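Fodomine
Home > Equipment > Safe use > Gripper fingers and pads

Tresell finger set, textured face
Item 3119 | Sold in pairs | In stock

Replacement finger set for Tresell hand-held and arm-mounted parallel grippers. Each set has one left and one right finger, four screws and the printed handling rules. The fingers fit both versions of the gripper, so demonstrations done by hand and work done by the arm can use the same contact surface.

Rules for use

The rules below follow the Hyvönen bench practice sheet, which we ship with every set. They apply to bench work with light objects. They do not replace the risk assessment for your own cell.

Before work
Change both fingers together. A new finger opposite a worn one will push the object sideways as the grip closes.
Check that the screws are tight and that neither face has grit stuck in the texture.
Close the fingers on nothing and look at the gap. If it is wider at one end, refit them.
Clear tools and pens from the part of the table where the object will be moved.

During work
Keep free hands out of the space between the fingers. On the hand-held version this includes the hand of anyone passing you an object.
Approach tall, thin objects square on, with the object midway between the fingers before closing.
Grip poles and stems low when the base is to be lifted, and keep the lift slow until the base is clear.
Stop the arm and wait for the stopped light before you reach in. A pause in motion does not count as a stop.
Do not use the hand-held gripper inside the reach of a powered arm.

After work
Wipe the faces with a damp cloth. Solvent cleaners harden the surface.
Enter the cycle count in the log. Sites without a counter may estimate it at some 400 cycles per shift.
Store fingers flat, faces apart.

Replacement
Replace the set when the texture is smooth to the touch at any point, when a face is cut, or after a collision. Worn sets go in general waste. Do not sand the faces to restore them.

Related items
Item 417, spare screws, pack of ten
Item 1374, Sollow wall sign, "Stop before reaching in"

Handling rules last revised June 20, 2020. Earlier printed copies should be thrown away.

Customer comments (1) 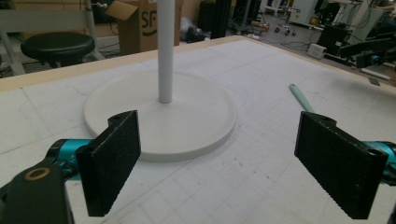

Sollow wrote in to ask that the rule on reaching in be moved to the top of the sheet. In their shop people read the first few lines and skip the rest, and the difference between a paused arm and a stopped one is what new staff get wrong most often. They would also like the cycle log printed on the back, so that it stays at the bench with the rules.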